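Laundry notes, Mar 30, 2023. Sorting reds, mostly.

1/ Rule one in this apartment: a new red garment gets a wash by itself. Cold water, short cycle, spin at the lowest setting the machine has.

2/ The washer is a Trinberg. Its "mixed" program runs warmer than the dial suggests. I put a thermometer in the drum in September and stopped using that program for anything red.

3/ Detergent is Lomus liquid, half a cap for a single item. A full cap leaves residue in the seams – visible on dark cotton, less so on white.

4/ Baskets: get one with holes in the walls. Solid tubs hold moisture at the bottom, and a damp shirt left overnight smells by morning. Rounded corners also snag less on knits.

5/ Red and white stripes are the awkward case. The dye source and the fabric it can stain are the same garment. 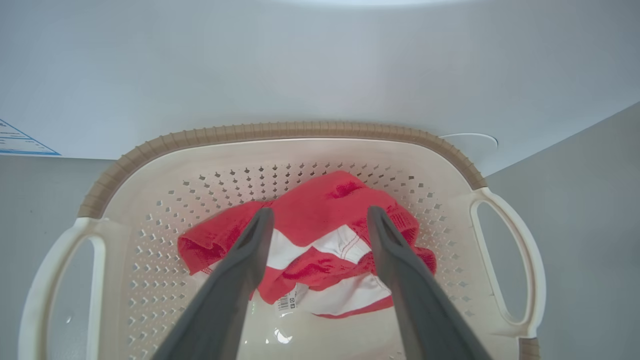

6/ Should a striped shirt soak before its first wash?
Skip the soak. Still water gives loose dye time to settle into the white bands. Keep it moving, then hang it as soon as the spin ends.

7/ Drying: flat or on a wide hanger, out of direct sun. Never leave it balled up wet.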